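In defence of the slow reply

My cousin Leonie sent me a message in July that I answered 72 hours later, and she'd already rung my mum to ask if I was all right. I was fine. I was painting the back fence and reading a very long book about canals, and her message said "do you still have my casserole dish?", which didn't strike me as a matter for the emergency services.

But I do understand why she worried. Somewhere along the line we all agreed that a message should be answered within minutes, and I don't remember being asked. If you take an hour you say sorry. If you take a day you say so so sorry, with a little excuse attached, and the excuse has to be good (work mad, phone died, child sick). "I didn't feel like it yet" is treated as rude, and I'd like to stick up for it a bit.

When I was first living away from home I wrote letters to my friend Pouran Mousavi, who had moved to Zosside for a job she hated. We wrote maybe once a month. I'd read hers on the stairs, then again in the bath, and then it would sit on the side next to the toaster for a week or two while I thought about what she'd said. By the time I sat down to answer I had something to tell her. I've still got the lot in a shoebox and they're lovely, even the one that's mostly about a landlord and a boiler. I've also got five years of her text messages, and I couldn't tell you what's in a single one of them. "Haha yes", mainly. A lot of thumbs.

The speed changes what we say, I think. If you ask me how I am and I've got ten seconds in a supermarket queue, I'm going to say good thanks, you? If you ask me and don't expect to hear till the weekend, you might get the real answer. You might even wish you hadn't asked!

I tried putting this to Pascal Vogler, who I used to share an office with, and he thought I was being a snob. His view is that the little quick messages are the friendship. He has a group with his brothers that goes all day long, football and dinners and pictures of dogs, and he says it's like having them in the next room. I can see that. I was quite jealous, to tell the truth, and went home and sent my own brother a photo of a dog. He said "whose is that" and that was the end of it.

So I'm not against quick messages as such. What I mind is the meter running. I mind the two little ticks, and the "last seen", and the way my phone now offers me three ready-made answers so I needn't trouble myself to think of one. I mind opening something at 7 in the morning by accident, half asleep, and then carrying it about all day like a library fine. My inbox had 500 unread things in it last time I dared look, and I'd bet most of the people who sent them have long forgotten they did.

My small proposal is that we stop apologising. That's all. I've been doing it since the spring. When I get round to writing back I just start with what I want to say, as if no time had passed, and so far I've not lost a friend over it – although Leonie did come round in person for the dish. Urgent things are different, obviously. If you're at the station and I'm supposed to be collecting you, ring me. I'll pick up. I like the phone ringing, it's the buzzing I can't stand.

And if you write to me about this column, I'll answer. It may be a while.
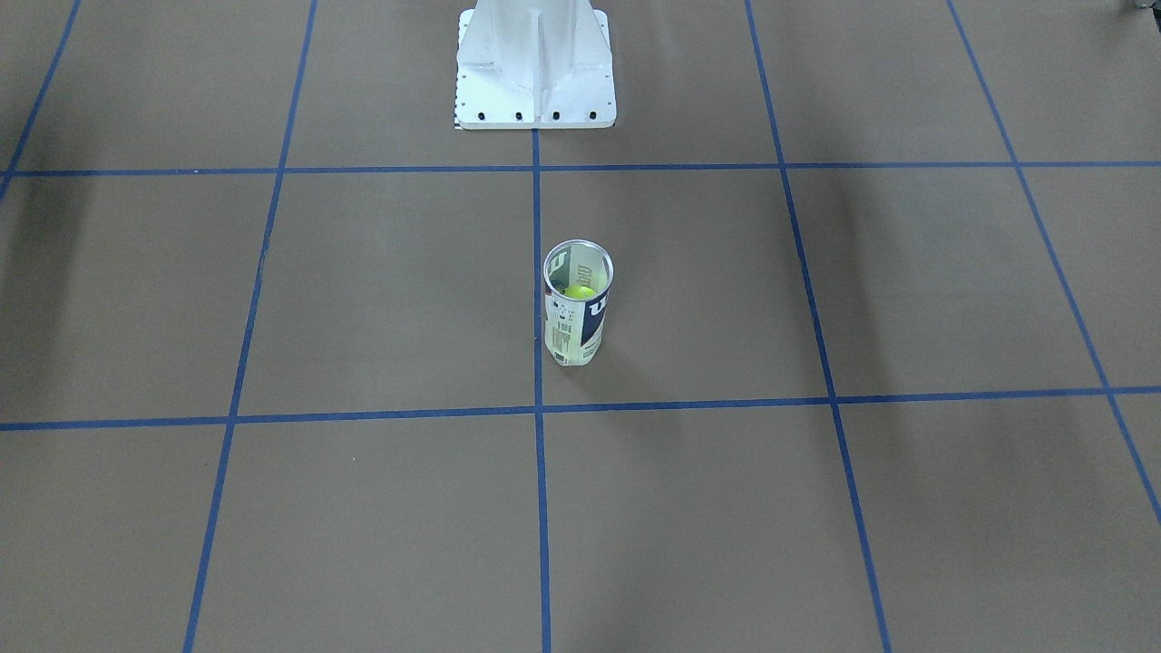 Lutz Hollmann: I agreed with nearly all of this until the part about not saying sorry. My dad Gunther is 81 and lives on his own, and when I leave his messages for three days he doesn't think I'm reading about canals, he thinks he's annoyed me. A quick "got this, will write properly soon" takes no time and he's happy as anything. Then I can be as slow as I like with the real one. Couldn't you do that for your cousin?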